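Satti Reuse Scheme: progress report to the Ollon Fund
Prepared by Renu Pandey, 21/11/2023
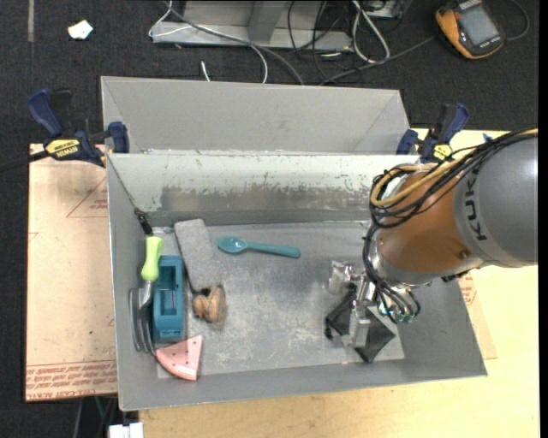
Is the scheme keeping as much out of landfill as we said it would?
We can't show that it is. Our bid promised 2,180 items passed on to new homes by this point, and the log shows 1,793. I would treat even the lower figure with care. It counts anything that left the Satti shop, and the log has no column for things that came back or went in a skip a week later.

Niall Paterson went through a sample of 176 entries to see how far they could be trusted. In 80 of them the "item" column said only "mixed" or "box". A box of cutlery and a chest of drawers each count as one. I have asked for weights from now on, though the scales at Satti have been out of use since the summer and the new ones are still on order.

Collections
The Bitarura round is running to time. The Trandik round is not. It was added late, on the strength of a survey that asked people whether they would use a free collection, and people tend to say yes to that. Several streets have had no bookings at all. I would like to drop to a fortnightly van there and put the hours into sorting, where we are behind.

Repairs
Lamps and small kitchen goods are going out tested and labelled. Furniture repair has hardly started. The bid assumed a joiner two days a week and we have had one for two mornings. I don't think a second advert at the same rate will do any better than the first.

Public awareness
The leaflet drop is finished. The design agency has told us it "reached" every household in Satti, by which it means that a leaflet was put through the door. Calls did not go up. I would not pay for another one.

Spending
Within budget, mostly as a result of the joiner's unspent wages. Please don't read this as a saving. We ask to carry the money over.

Before the next payment
We need a decision on the Trandik van and on whether the target stays as a count of items or moves to weight. Niall can send the sample entries to anyone who wants to check his working.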